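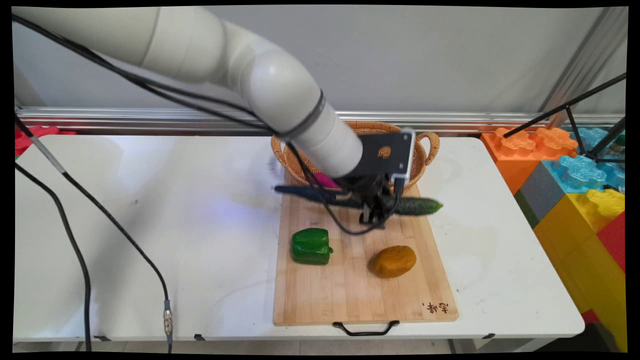 Does a vegetable box save you money?

I keep being told that it does. The flyer says so, the app says so, and two people at work have said so in the same words as the flyer. So in spring I signed up with Disto, which will bring a box of vegetables to my door every week for as long as I let it, and I kept the receipts. I am now on my second month of not having it and I think I can write about it without getting too worked up.

First, the claim. Disto says its customers save money compared with "typical retail." I wrote to ask what typical retail meant and got a friendly reply with a link to the page I had been reading when I decided to write. I asked again. The second reply said prices were compared with "leading stores in your area," which is a funny way to describe a list that doesn't name any stores. My area has one supermarket out by the highway, and it has Nieto, the corner grocery with the bad parking. I don't know which of them is leading.

So I did my own comparison. Every week when the box came I wrote down what was in it, and then I walked over to Nieto and looked up what the same things cost there. This is a boring hobby and I recommend it to anyone who has a weekly payment they feel vaguely good about. By the end I had spent $284 on boxes. The same vegetables from Nieto would have come to more than that, I'll admit it. The box was a bit cheaper on paper. If I stopped here I could go work for the flyer.

The trouble is the phrase "the same vegetables." I would never have bought the same vegetables. I don't want fennel. I have tried to want fennel. In a regular week I buy onions, carrots, potatoes, a cucumber or two, whatever greens look alive, and tomatoes if they smell like something. The box had some of that, and then it had turnips, and a cabbage the size of a bowling bag, and a bunch of something with red stems that I looked up and then forgot the name of. Comparing the price of the box to the price of its contents at a store assumes I was going to go to the store and buy a celery root. I wasn't. Knocking a dollar off a celery root does nothing for a person who was not in the market for one.

When I took out everything I wouldn't have bought, the numbers went the other way, and they weren't close. I still had to go to Nieto for onions, too. There were never enough onions.

People who like these boxes will say that this is the point, you learn to cook new things. Maybe. I did make a soup with the turnips and it was fine. But look at how the argument moved. We started at "it saves money" and as soon as somebody brings a pencil we're at "it broadens your horizons." I'm willing to pay to have my horizons broadened. I would like it to be on the bill as that.

Then there's the waste part. Disto has a line on its website that the box "cuts food waste," because the farms send produce that stores won't take. I don't have any way to check what happens on the farm, so I'll leave that alone. What I can check is my own compost pail, and my compost pail had never been so busy. A cucumber I picked out myself on the way home gets eaten, because I picked it out for a reason. A cucumber that shows up next to two other cucumbers in a week when I'm out three evenings goes soft in the drawer. If the waste used to happen at the store and now it happens in my kitchen, somebody has moved it. I'm not sure that counts as cutting it.

I should say something about freshness, as it's the thing everyone brings up. The lettuce was good. The lettuce was really very good, better than Nieto's, and I miss it. The carrots were carrots. The tomatoes were hard in April and hard in May, and a card in the box told me they were "ripening with the season," which I read several times.

About those cards. Every box had one, with a recipe on the back, and every recipe called for things that weren't in the box. I don't mean salt and oil. I mean preserved lemon. I mean "200 g of good feta," in grams, for an American customer, with "good" in there to make me feel bad about the feta I had. One recipe used half a fennel bulb and had no suggestions at all for the other half.

And then they started selling me storage. This was around the time I skipped a week, and I don't think that was a coincidence, though I can't prove it. An email came offering something called the Ustum, a plastic tub with a lid and a vent and a little packet you replace every so often. It keeps vegetables fresh "up to 55% longer." It's brought in by a company called Vernimport, and the price for a set made me laugh out loud at my desk.

Fifty-five percent longer than what? I looked. The small print said "compared with uncovered storage." So, longer than a cucumber left lying around with nothing on it. I can beat that too, with a bread bag. I'd like to see the tub up against the bread bag, or against a damp dish towel, which is what I grew up with, and I went looking for that test and couldn't find it. The page did say the tub had been "tested more than 2000 times." It didn't say what the test was. It could have been opening and closing the lid.

I want to be fair about this, so I'll say that "up to" is doing a lot of work in that sentence as well. Up to 55% includes zero.

What bothers me isn't really the tub. I can just not buy the tub, and I didn't. It's that the vegetables had turned into a problem that needed equipment. I had too many of them, of kinds I hadn't chosen, arriving on a schedule that wasn't mine, and the answer from the company sending them was a product to help me keep them longer. They could have offered a smaller box. I asked about a smaller box. There is one, and it costs nearly the same, and I was told most people find the regular size "better value." I believe that. I think that's how it was priced.

Canceling took four screens. On the third one they offered me a free box, and I took it, because I'm sceptical but I'm not made of stone. It had fennel in it.

So in July I'm back to walking over to Nieto after work with a cloth bag. I spend less. I've checked this, same notebook, and it's less by enough that I noticed it before I added it up. Some of that is summer, when everything is cheaper anyway, and I should probably do the same weeks next spring before I make any big claims. I also know that I'm comparing a stretch when I was paying attention to a stretch when I was paying even more attention, and anybody spends less when they write everything down. If you want to poke holes in my numbers, start there.

A few people have asked if I'd tell them not to sign up. No. If you live far from a store, or you've got a big household that'll eat anything, or you honestly love opening a box and finding a turnip, then go ahead, the lettuce alone might do it for you. A neighbor of mine gets one and is perfectly happy, and she's given me her fennel twice, so I assume she has a system.

But keep the receipts for a few weeks. Write down what you threw out, too, since that never shows up on the bill. And if the email about the tub comes, try the bread bag first and tell me how it went. I've had half a cucumber in one since Nieto got the good ones in, and I'll report back when it gives up.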